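Gripper fault halts cooking trials at Flundthorpe

Kitchen work at Clarkemine's Flundthorpe site stopped for most of December after a fault in the company's hand-held grippers spoiled weeks of recordings and left one worker with a pinched finger, the company has confirmed.

The fault affected grippers from a single batch. Clarkemine said 32 of them had been taken out of use, and that work restarted only after each one had been opened up and fitted with a new spring and stop.

The Flundthorpe team records people doing ordinary kitchen jobs with a gripper in each hand. The recordings are then used to train Prerosell, the software that the company hopes will run a two-armed kitchen robot. A worker who lifts a pan or tips a plate with the grippers is in effect showing the robot how to do the same thing later, so the position of the jaws has to be recorded closely from start to finish.

According to a note sent to staff, the trouble began with the part that holds the jaws at the width the worker has chosen. On the faulty units the spring behind it had been cut slightly short. After an hour or two of use it began to slip, and the jaws could open by a few millimetres under load or snap shut when the trigger was let go.

The first report came at 10.40 in the morning, when a worker practising a pan lift felt the right-hand jaws give way. The pan dropped a short distance back on to its stove. The gas was off and the pan was empty, the note says. The worker put the grippers down, told the shift lead and carried on with a spare pair.

That spare pair came from the same batch. Shortly after lunch the jaws closed on the tip of the worker's left forefinger as an object was being freed from them by hand. The finger was bruised and the skin was not broken. First aid was given on site and the worker went home early on full pay, returning the next morning.

Clarkemine stopped all gripper work at 3.15 that afternoon.

By then the fault had been getting into the recordings for some time. When engineers went back through the data they found that the jaw width stored in the file did not match what the jaws were doing. The sensor reads the trigger and not the jaws themselves, so a slipping spring left no trace in the numbers. A lift in which the pan sagged in the worker's grip was stored as a firm, steady hold.

The company checked 633 recordings made with the suspect units. It has thrown out 199 of them and marked a further 88 as fit only for limited use, mostly for teaching the software where objects are and not how hard to hold them. The rest have been kept.

An early version of Prerosell trained partly on the bad files had already been tried on the robot arms in the test bay next door. It let go of a saucepan twice in one session. At the time this was put down to a worn pad on the arm, and the pad was changed. The link with the hand-held units was made only after the finger injury.

The arms work behind a guard and no one was within reach on either occasion. That version of the software has been withdrawn.

Recording has now begun again in the main room at Flundthorpe, with the rebuilt grippers and a shorter list of tasks. Stove work is being done with the gas turned off at the bottle until the end of the month, and workers have been told to swap pairs every 45 minutes.
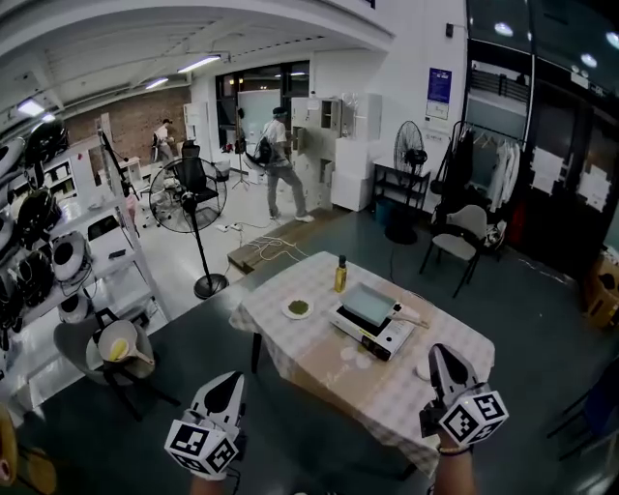 McIver, which assembled the grippers, accepted that the springs were outside the drawing and said it should have caught the error before the units were shipped. The springs had come from a second supplier, brought in when the usual one ran short, and were checked for thickness but not for length. The firm said it had since added a length check and a pull test on every finished unit. It has paid for the replacement parts and for two fitters to spend a week at Flundthorpe.

It added that no other customer had received grippers from the batch.

Clarkemine's own review is less concerned with the springs than with the hours between the first report and the stoppage. The shift lead logged the dropped pan as a handling slip, which under the rules then in force did not need to go any further. Nothing in the rules told staff to check whether a spare came from the same batch as the unit it was replacing, and the batch number was printed inside the battery cover, where it could be read only with the cover off.

The review also found that two workers had mentioned "soft" jaws in the previous fortnight. Both remarks were written in the comments column of the daily sheet. The sheets were scanned each evening, but the comments were not being read by the engineering team.

Several changes have been made. Any unexpected movement of the jaws now counts as a fault, whether or not something is dropped, and the pair is put in a red tray and not used again until an engineer has signed for it. Batch numbers have been moved to the outside of the handle. One engineer reads the daily comments before the first session each morning – a job that takes about ten minutes.

Workers have also been told never to free a stuck object with their fingers. A plastic wedge is kept at each work table, and the trigger must be locked before the wedge is used.

A longer-term fix is planned for the sensor. Clarkemine wants the next gripper to measure the jaws directly, so that any gap between what the trigger asks for and what the jaws do will show up while the recording is being made. A trial pair is being built. Until it is ready, each session opens and closes with a test in which the worker grips a block of known width and a second person compares it with the reading on the screen. If the two differ by more than a millimetre, everything recorded since the last good test is set aside.

The company said this had slowed the work noticeably. Two sessions have been set aside so far under the new rule. In one the cause was a loose screw, and in the other the block had been put in at an angle and the recordings were later restored.

Replacing the lost recordings is expected to take until February. Pan lifts and pouring will be done first because they made up most of the discarded files. Work on drawers and cupboards has been pushed back, and a demonstration of Prerosell planned for partner firms in January will now go ahead without the stove section.

Staff were paid as normal during the stoppage. Some spent the time sorting through the old files, while others were moved to the test bay to help refit the guards, one of which was found to have a stiff latch. The latch has been replaced, although the company said it had played no part in either of the saucepan drops.

Clarkemine has sent its review to its insurer and shared a copy with McIver. A shorter version has been pinned up in the staff kitchen at Flundthorpe, along with a form for anyone who thinks something has been left out. The forms will be collected at the end of the month.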